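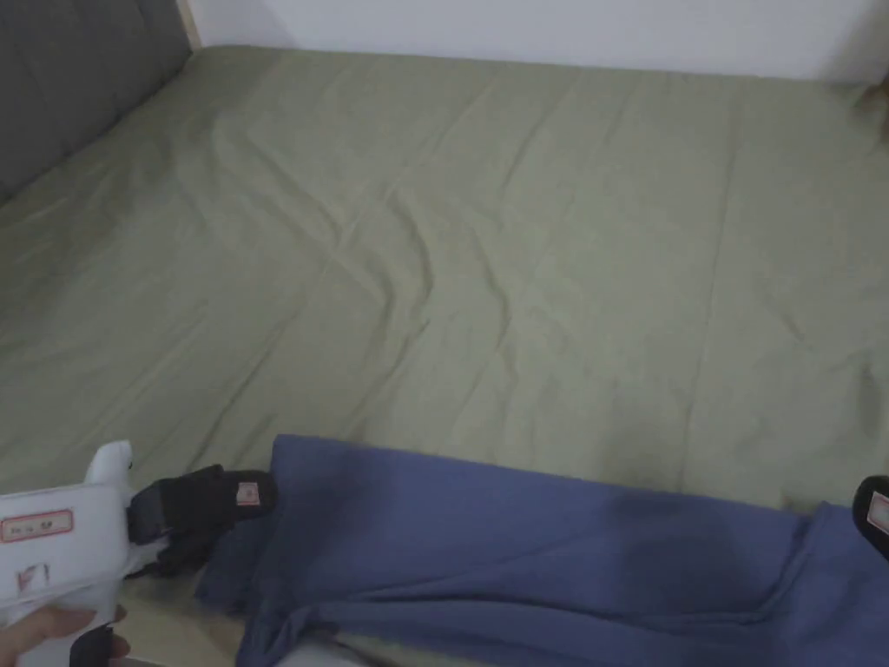

第6章 表盘：原装、翻新与更换

学习目标

学完本章后，读者应当能够区分原装表盘、翻新表盘和后配表盘；能够按照固定的顺序检查一枚老手表的盘面；能够在状况说明中用恰当的措辞记录检查结果，并说明表盘状况对拍卖估价的影响。

本章用到第4章讲过的机芯编号查询方法。尚未掌握的读者请先复习该章第二节。

导入案例

一枚Irell手动上弦腕表由藏家送到Tullgate拍卖行。表壳为不锈钢，未经明显抛光，壳号与机芯号都落在同一生产区间内，走时正常。接收人员给出的初步意见是“品相上佳”，并建议放入夏季专场，于七月预展。

负责复核的Jonalyn Sison把表盘放到放大镜下，发现六点位置下方的一行小字略微向左偏，字母的笔画边缘有细小的毛刺，秒轨的刻线在九点附近与时标没有对齐。她随后调出同型号另外两枚表的档案照片，比较了字体和间距，结论是这枚表的盘面经过重新印刷。

拍品目录因此作了修改。“品相上佳”一句删去，换成“表盘翻新，时标为原装，指针疑为后配”。委托人起初不同意，认为盘面干净漂亮，看不出有什么问题。双方经过一次面谈后重新商定了底价，拍品编号为345，最后以低于初始估价下限的价格成交。

这一案例里有几个问题值得先想一想。接收人员查了壳号和机芯号，为什么仍然漏掉了表盘？委托人说盘面“干净漂亮”，这句话在鉴定上有没有意义？如果目录没有修改，买家日后提出异议，拍卖行要承担什么责任？前两个问题在本章讨论，第三个问题留到第9章。

6.1 为什么表盘单独成章

在老手表的鉴定中，机芯和表壳通常带有编号，可以同厂方存档或工具书核对。表盘多数没有编号，即使背面有供应商的戳记，不拆表也看不到。表盘又是最先被买家看到的部件，受潮、日晒或夜光材料老化都会在上面留下痕迹，过去的修表师傅常常应顾客的要求把它“做新”。

在当时，翻新表盘是一项普通的维修服务，与更换表蒙、清洗机芯列在同一张价目表上。顾客希望拿回一枚看上去体面的表，修理者照做，双方都没有隐瞒的意思。收藏市场形成以后，原装表盘与翻新表盘之间才出现了明显的价差，有关的争议也随之增多。因此，鉴定者在写结论时应当只描述盘面的状态，不去推测前人的动机。

价差的大小依型号而定。对于产量大、用料普通的型号，翻新表盘可能只让成交价略有下降；对于以盘面设计著称的型号，影响就大得多。教学中常用的一组练习数据是：同型号的两枚Jatell三针表，机芯与表壳状况相当，翻新盘的一枚估价为400，原装盘的一枚估价可以高出数倍。练习时不必纠缠于货币单位，要注意的是两者的比例。

6.2 基本术语

原装表盘，指出厂时装配在该表上、此后未经重新涂饰或印刷的表盘。允许有自然老化，例如变色、细裂和夜光材料发黄。

翻新表盘，指保留原有盘基，但表面经过打磨、重新涂层或重新印字的表盘。只补印局部文字的，也归入这一类，状况说明中应写明“局部补印”。

原厂更换表盘，指由厂方在后来的保养中换上的正规配件。这类表盘是真品，但与该表的出厂年代不一致，字体或夜光标记往往属于较晚的版本。

后配表盘，指来源不明或由第三方制作的表盘。若盘面上标有品牌名而并非该品牌生产，应按仿制部件处理。

四个术语不可互换使用。初学者最容易混淆的是第二类与第三类：两者看上去都偏新，而在目录中的写法完全不同，买家的接受程度也不同。

6.3 检查顺序

检查应在稳定的白光下进行，先用肉眼，再用放大镜。建议按以下次序：

一、整体色调。看盘面颜色是否均匀，边缘与中心的老化程度是否连贯。靠近表圈的一圈受遮挡较多，颜色与中心略有差别是常见现象。

二、印字。看品牌名、型号文字和产地标记。原厂印字的笔画饱满，边缘整齐，粗细前后一致。

三、刻度与时标。看秒轨是否闭合，刻线是否与时标中线对齐，立体时标的根部有没有残留的漆料。

四、夜光材料。比较盘面与指针上的夜光颜色。两者差别明显时，应记录下来，但不能单凭这一点下结论。

五、盘足与背面。只有在委托人书面同意拆表后才进行。看盘足有没有重新焊接，背面有没有划写的维修记号。

每完成一步就把结果写入记录表，不要等全部看完再凭记忆填写。Mawuli Quartey在培训讲义中要求学员先独立填表，再查阅档案照片，以免先入为主。本书的实习环节采用同样的做法。
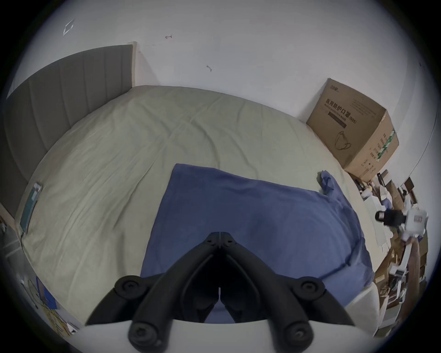 6.4 状况说明的措辞

状况说明面向买家，应当具体，避免使用无法核对的形容词。“盘面完美”“极为少见的成色”之类的说法不应出现。可以写“盘面四点处有一细小划痕，肉眼可见”，或者“夜光材料已变为深黄色，三点时标处有缺损”。

不能确定时，应写明不能确定。“疑为”“未拆检”“以目视为准”都是可以接受的用语，但要与具体部件连在一起，不能笼统地放在段末，用来概括整件拍品。

试比较下面两段说明，它们针对的是同一枚Boateng方形腕表：

甲：表盘古朴典雅，岁月痕迹自然，整体保存良好。

乙：银色表盘，未拆检。右下角涂层有点状氧化，品牌名印字清晰，秒轨在七点处有断线，疑经局部补印。

甲段没有提供任何可供核对的信息。乙段的读者即使没有到预展现场，也能知道应当向拍卖行索取哪些部位的照片。

课前准备

请在阅读6.5节之前，找一枚家中或二手店里的旧手表，按6.3节的前四步做一次记录，暂不下结论。记录表的格式见本章附录。读完全章后再回到这份记录，写出不超过三行的状况说明，并注明哪些判断需要拆表后才能作出。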